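The Second Life of a Box of Blocks

A taped square, a few colored blocks and a kitchen table can fill a whole wet season

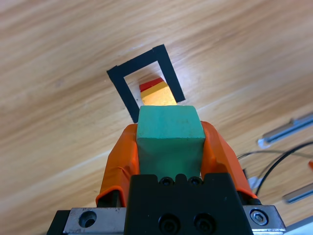
A green block in front of a red-and-yellow one, with black tape marking out the building plot on the tabletop.

There is a drawer in most family houses where the blocks end up. In ours, in Ultstead, it is the deep one under the window, and it sticks, and every time somebody yanks it open there is a great clatter and the dog leaves the room. I had been meaning to give those blocks away for years. They had been chewed, dropped down stairs, used as doorstops and once baked (briefly, by accident) in a low oven. Then came a long gray January, with the yard under slush and everybody tired of everybody else, and I put the whole drawer on the table and got out a roll of black tape.

The tape was the thing that changed it, I think. I had picked up the idea from a woman at the swap shelf in the Pruteton library, who told me that her grandchildren would not build anything until she gave them a place to build it. Four strips, laid down in a square. Inside is the plot, and outside is everywhere else. It sounds like so little! But put a child in front of a bare table and a heap of blocks and you get a heap of blocks pushed around a table, while a square seems to ask for something to be put in it.

We started with a square not much bigger than a coaster. The rule in those first days was only that whatever you built had to stand inside the lines, and if so much as a corner hung over, the city inspector (me, with a ruler and a terrible accent) would come along and order it moved. Small plots make people build up, and building up means falling down, so there was a good deal of noise. By the second week the children had drawn up rules of their own, much stricter than mine, and had fired the inspector.

I should say something about the blocks themselves, which are nothing special. Ours came to us in a shoebox at a church sale, several sets jumbled together, and the paint has gone soft at the corners the way paint does. I used to think I wanted a proper matching set. I looked at one by Stefanou, very handsome, with a fitted case and a price of $89, and I carried it around the shop for a while before I put it back. A mixed lot gives you characters. There is a blue one with a bite out of it that has been a bakery, a bank and a hospital, and a long yellow one that is always the bridge whether the town has a river or not.

Scuffs help, too. A block with a worn top has a little grip to it, and it is a kinder thing to stack than a glossy new one that slides off its neighbor if you breathe. I wipe ours with a damp cloth and dry them right away, and I leave the marks alone.

If you would like to try it, use a tape that peels up cleanly, and test it first on the underside of the table. I learned this on my mother's sideboard and would rather not go into it. Ours stayed down for up to 20 days with no harm done, though the edges got furry and collected toast crumbs. Start with one square. Later you can add a second and call it the next town over (ours was Wondport, a place with very high taxes and one horse), and once there are two towns there has to be a road, and then you will need more tape.

Grown-ups get drawn in, I warn you. My husband, who came through for a cup of coffee one evening, was still there at bedtime, working on a tower that used every red block we own and refusing to be talked to. The next morning it was still standing, and we all ate our cereal very carefully at the other end.

The square is still on the table as I write, with the weather warm and the back door open. I keep thinking I will take it up before company comes, and then somebody has left a building in it, half done, and I set the plates around it.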